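October, late evening

Rain until four. I walked to the allotment anyway and dug up the last of the beetroot, which was smaller than last year's and half of it nibbled. Charmaine was there burning hedge clippings and gave me a bag of quinces. I have no idea what to do with quinces. Mum used to make a jelly, but I never wrote it down.

Bus 41 home, late again. Finished the library book on the way - 148 pages and very little happens in it, though I liked the part about the ferry. 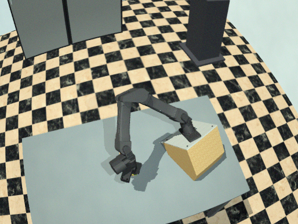
The grey arm and the wooden crate, computer-rendered.

Cledwyn rang after supper about the choir. They want me back with the altos for the carol concert and I said I would think about it. My throat has been sore for 3 days, so no singing yet.

Washed the beetroot and put it on to boil. Forgot it, and the pan is black. Soaking it overnight. Must ring Ifeoma tomorrow about the quinces, and post her parcel before the shop shuts.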